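Home Galleries Workroom Notes Contact

White Table, Small Things

By Emlyn Morris
9/19/23
2,601 views 2 comments

I promised a few of you a proper look at the workroom in Samonte once the big table was in, and then I let the whole summer go by. So this is a short gallery with an awful lot of chatter around it (you know me). Two pictures, the table and something small standing on it, and then everything I can remember about choosing the thing, getting it up the stairs and learning to keep it clean.

If you only came for the pictures, scroll down a bit. If you've been thinking about a white work surface of your own, pour some coffee and stay, I have opinions!

Before the table

The room is on the second floor of the Evham building, at the end of the hallway with the squeaky boards. When I got the keys back in April it had brown paneling on one wall, a ceiling light that hummed, and a workbench that must have been built in there, as it was wider than the door. The bench was solid and I'm sure it was somebody's pride at one time. It was also nearly black with old varnish, and anything small you set down on it simply disappeared. I lost a set of screws on it in my first week. They were in front of me the whole time.

We took the bench apart over a weekend and I spent the next two evenings pulling bent nails out of the boards so they could be used again. Most of them are now shelves in my sister's garage. One is still leaning in my hallway at home and I trip over it about once a week.

With the bench gone I had a bare room and a roll of brown kraft paper, and I laid the whole thing out on the floor in paper before I bought anything. I can't recommend this enough. On a screen I had planned a long narrow table against the wall. On the floor, in paper, I kept walking around to the other side of it, so the wall idea was dropped and the table got deeper. I left the paper down for a week and walked on it, ate lunch on it once, and cut a strip off one end when I kept catching it with my foot.

Why white

I went back and forth on the color for much longer than I'd like to admit. Wood is warmer and hides more. Gray is sensible. Black looks wonderful for one hour, until the first speck of dust lands. What settled it for me was trying samples with real objects on them, the little bits and pieces I look at all day long, and on the white every one of them was easy to find. Color especially. A pale surface leaves a bright thing alone and lets it be bright.

The other part is that it doesn't stay white, to the eye I mean. In the morning it goes a little blue. Late in the day it warms up. Under the ceiling lights it's a plain pale gray and you'd never guess it had been anything else. I like that. I also like matte, and I'd put matte ahead of the color if I had to pick just one. My last desk was shiny and I worked with a reflection of the lamp in my eyes for years.

Paying for it and getting it in

The budget for the whole room was nearly $900 and the table ate most of it. I ordered from Drikero, a small outfit that mostly makes shelving and will do a tabletop if you send them a drawing they can read. They could not read my first drawing. The second one I did with a ruler.

It came on a Friday, wrapped in so many blankets that I thought they'd sent a couch. The stairs at Evham turn twice and the second turn is tight, and there was a moment with the top standing on its end, three of us underneath and one person above giving directions, when I seriously thought about just working on the landing from now on. It went around in the end with a finger's width to spare. If you're measuring for something like this, measure the turn and not only the door! I had measured the door four times.

Leveling took the rest of the afternoon. The floor drops toward the window, and I'd been told it did, and I still didn't believe it until I put a marble down.

What I put on the walls

The paneling came down too, which was messier than the bench. Behind it was plaster in three different greens. I used a wall paint called Jatari, a quiet off-white with the tiniest bit of yellow in it, two coats, and a third coat over the darkest green where it kept coming through like a bruise. The can says one coat covers. I'd say the can is an optimist.

I did think about a strong color on one wall. A friend talked me out of it by holding up an orange beach towel behind my head and showing me in a mirror what it did to my face, and to everything else nearby. Strong colors bounce, and with a big pale surface in the middle of the room they'd have bounced straight onto it.

The pictures
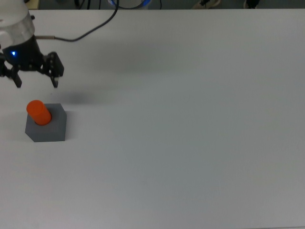
Mostly tabletop, which is how I like it – smooth and pale, and brightest up toward the center and the right.
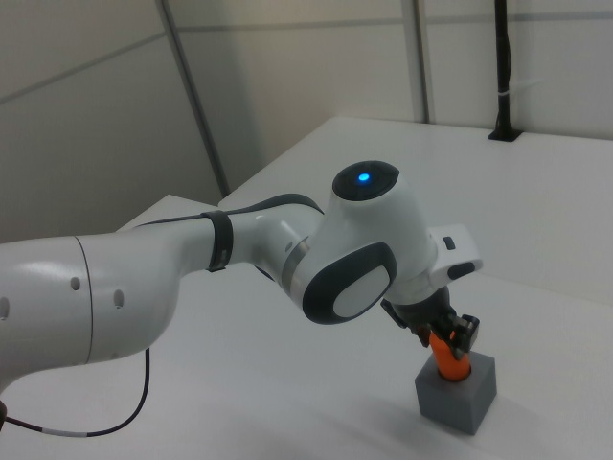 The orange and the gray

I keep going back to the second picture for the color. An orange cylinder standing upright in a small gray cube, on a white table, and that's all the orange you need. I could have painted the whole room orange and it wouldn't have cheered me up as much as that one small thing does. The gray is doing quiet work there too. It gives the orange somewhere to stand and then gets out of its way.

The first picture is my favorite for the opposite reason, the soft shadow and the long pale stretch. You can see what I was going on about with matte. The light slides from brighter to dimmer across the surface, and I didn't find a hard glare anywhere in it when I went looking (I did go looking).

I've had people tell me a white table must feel like a dentist's office. Maybe! I think it depends on what you put on it. Small, simple shapes in good colors go a long way, and so does a chair with a decent cushion.

Light

Getting the light right was a slower job than the table. The humming fixture was the first thing to go. I replaced it with two long plain ones and put a diffuser under each, and then spent several evenings moving a stepladder around, looking at the shadow of a coffee mug. If the edge of the mug's shadow was sharp I moved something. If it was fuzzy I left it and went home.

A few things I learned, in no order. Bulbs that claim to be the same color often aren't, so buy them all together and buy a spare. A thin curtain beats a blind, which puts stripes on everything. And look at the surface from sitting height as well as standing, as they are two different tables. I had it perfect standing up, sat down, and there was a streak of window running straight at me.

Evenings are still not right. Once it's dark outside the side nearest the hallway goes a bit flat, and I haven't decided whether that needs another lamp or whether I should take the hint and go home.

Keeping it clean

Everybody asks this one. A soft cloth and warm water, a drop of dish soap when it needs it, then a second cloth to dry. I do it at the end of the day when I remember and first thing in the morning when I didn't. The magic sponges are a bad idea on a matte finish – they rub it shiny, and then you've got a shiny patch forever. I found that out on a sample piece, luckily.

Pencil comes off. Ballpoint comes off if you catch it early. Red marker I don't want to talk about. Tape is fine as long as it's the low-tack kind and you don't leave it over a hot weekend. Coffee is not a problem at all, which surprised me, given how much of it I've tested.

Dust does show, there's no way around that, but it shows as soon as it lands and you wipe it up. On the old bench it just moved in.

Still to do

The shelves on the long wall are up but not filled. I want shallow bins for small parts, open at the front, sorted by color and not by size (I've tried size, and my brain doesn't store things that way). The window needs a new sash cord. The squeaky boards in the hallway belong to the building, and I've grown fond of them, they tell me when the mail has come.

I'd also like a rug under the chair. My sister says that's a terrible idea in a room where things get dropped, and she's right, and I'll probably buy one anyway.

My next gallery will be the shelves, once there's something on them worth looking at. If you're in Samonte and want to see the table for yourself, drop me a note through the contact page first, as the street door at Evham sticks and I'll need to come down and pull.

Share 2,086
2 comments Older Newer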